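The Flowers for Gwilym

My aunt left me the shop, the van with the bad clutch and one standing order, and the standing order was the odd part. Every June, for a man named Gwilym Ifans, a bunch of artificial flowers. He never picked them up himself. He sent Prys Llewellyn, who paid in cash and smelled of peppermints.

"Same as always," Prys told me my first year. I had no clue what always was! My aunt kept her orders in her head, and her head was gone.
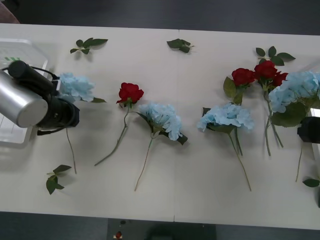

I'm a fresh flower person, I should say that up front. Fake ones make me feel like I'm in a dentist's waiting room. But I dug around in the stockroom anyway and put out whatever looked like her taste, and then I stood there chewing my thumbnail. Red roses and pale blue hydrangeas, all in a row on the white table with the stems toward me. It looked like a question I hadn't studied for. Prys took off his hat.

"She'd start with a blue one," he said.

"How do you know?"

"I've carried them up that hill for 20 years, love. You get to know a bunch from the back."
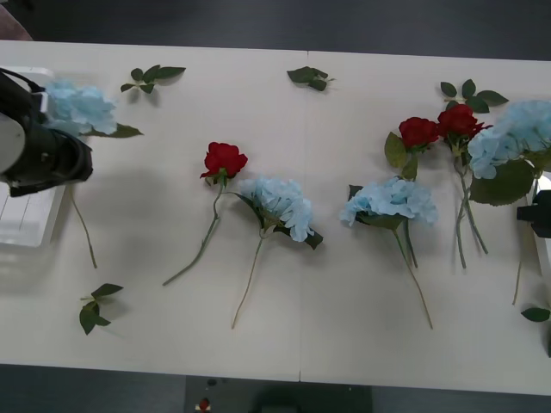

So I started with a blue one. Then he shook his head at the next thing I reached for, and nodded at the one after, and we went along like that – him humming, me getting bossed around in my own shop and sort of liking it. The leaves went in last. He was very firm about the leaves.

"Who are they for?" I finally asked. "I mean, who does Gwilym give them to?"

Prys looked at me as if I'd asked what rain was for.

"He gives them back to her," he said. "Every Christmas. Where did you think your stock came from?"

I went and looked at the box again after he left. My aunt's handwriting was on the bottom, very small, and it said 8.

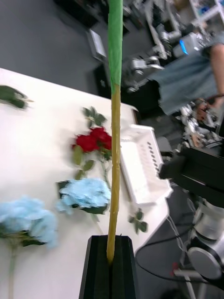

A long stem, green tape at the top, with the roses and hydrangeas lying beside it.

I drove up the hill myself the next June, in third gear the whole way, with the flowers on the seat next to me. Gwilym opened the door before I knocked.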